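Chapter 3
The Creative Brief

Every advertising campaign begins with a document that the public never sees. The creative brief records what a client wants to achieve, whom the advertising must reach, and what those people should think or do after they have seen it. Agencies differ in the form they use. At some it fills a single page, while at others it runs to over 11 pages and includes research tables, budget notes, and legal requirements.

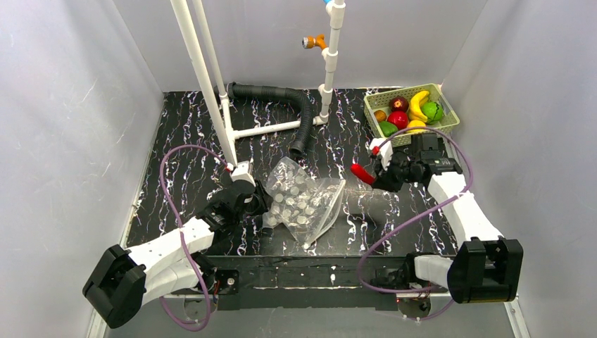 Figure 3.1 Two robot arms above a black marble-patterned surface.

This chapter examines how a brief is written, who approves it, and how it is used once creative work has begun. It builds on the discussion of audience research in Chapter 2. Students who have not yet completed the segmentation exercise should do so before continuing.
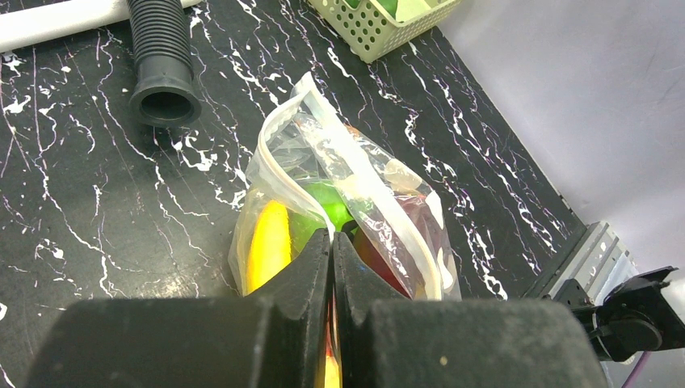

Reading time: 80 minutes, including the case study

The case study follows Pellier, a mid-sized agency, as it prepares a campaign for Dimden, a maker of packaged soups. Lilibeth Abella, the account planner, received a client request of nearly 1,000 words. It named four separate audiences and asked for a campaign that would raise sales, attract new retailers, and change the tone of the brand. Her first draft reduced these aims to one audience and one message.

Efren Magbanua, the creative director, returned the draft with two objections. The proposed message could have been used by any competitor, and the section on tone relied on words such as "fresh" and "modern" without saying what they meant for a writer or designer. The revised brief was presented to the client on a Thursday and approved with minor changes to the budget section. Both versions are reproduced at the end of the chapter.

As you read, note where the client's business goal ends and the communication goal begins. The two are often confused, and a brief that confuses them is difficult to judge work against.
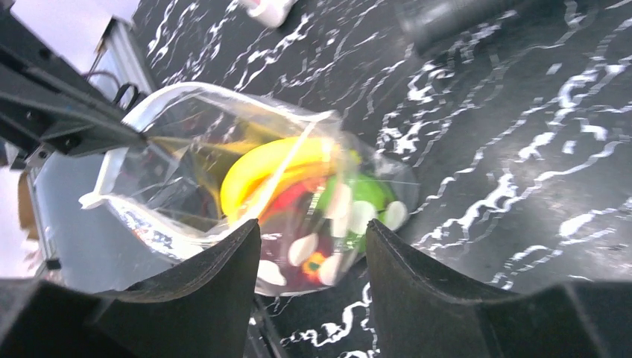
3.1 Parts of the Brief

Most briefs contain a statement of background, an objective, a description of the audience, a single main message, and the evidence that supports it.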